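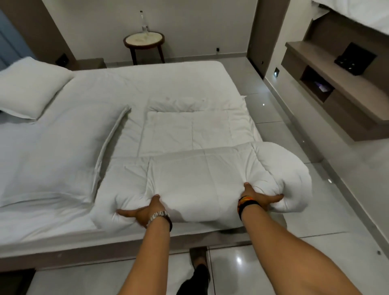 Danica Malý
Letterer and production editor, Rirka

Preparing a Comic Script for Lettering

A letterer works from two things: the final script and the final art. Most delays at the lettering stage come from the script. This page covers how to get a script into a state where it can be lettered without a round of emails. It assumes a standard 22-page issue, but the steps are the same for shorter work.

1. Lock the script

Lettering starts from a single file. If the dialogue was changed after the pencils came in, put the changes into the script itself and save it under a new version number. Do not send a list of edits in the body of a message. Lenka Sýkora's script for the first issue of Clamollow reached me as a base file plus three sets of notes, and two of the notes changed the same balloon.

2. Number every piece of text

Numbering restarts at 1 on each page and runs in reading order. Captions, balloons, sound effects and signs all take a number from the same sequence. A typical page looks like this in the script:

PAGE 7, PANEL 2
4. CAP: The ferry had stopped running in December.
5. ODILE: You could have called.
6. SFX: KRNNK
7. ODILE (off): Leave it.

Use the same character name throughout. If a character is called MAN AT DOOR on page 3 and gets a name on page 9, use one label for both and add a note the first time.

3. Check the word count

Count words per balloon and per panel. My working limit is 25 words to a balloon. A panel with two speakers and a caption should stay under 52 words in total, and a full page under 210. The first draft of Tarnosico no. 1 came to 2,259 words of lettered text, with 104 balloons and captions. It fit, but several splash pages had to carry almost nothing so that the talking pages could breathe.

Most word processors count headings and panel descriptions along with dialogue. Apply a paragraph style to the lettered text only, select all text in that style, and read the count from the status bar.

4. Mark emphasis one way

Pick bold or underline for stressed words and stay with it. I convert either one to bold italic. Italics in the script are read as thoughts, foreign words or broadcast voices, so say which in a note at the top of the file. Do not use all capitals for stress, as the dialogue font is all capitals already.

Use two hyphens for a broken-off line and three periods for a trailing one. I replace the hyphens with the font's own double dash.

5. Make placement roughs

Placement roughs are optional but save time on crowded pages. Open a low-resolution copy of the art, draw an oval for each item, and write its number inside. Add a line for the tail. Leave the dialogue out - the numbers are enough. Štěpánka Brabec does hers in pencil on printouts and scans them, and they are as useful as any digital file.

Check that the first speaker stands on the left. Where the art has them reversed, set the first balloon high and the reply low, and allow some extra room between the two.

6. Package the files

Send one folder containing:

- the locked script, as an editable document
- the art, flattened, 600 dpi for line work or 400 dpi for color
- placement roughs, if any
- the page template with trim and safe area marked
- a short list of any special voices, with balloon shape and color

Name art files by issue and page, with leading zeros: TAR01_p07. Spreads take both page numbers.

7. Proofing

The first proof is a PDF with letters over art. Return corrections by page and item number, giving the old text and the new text in full. Two rounds are included in a normal page rate. Rewrites made after the second proof are billed by the balloon.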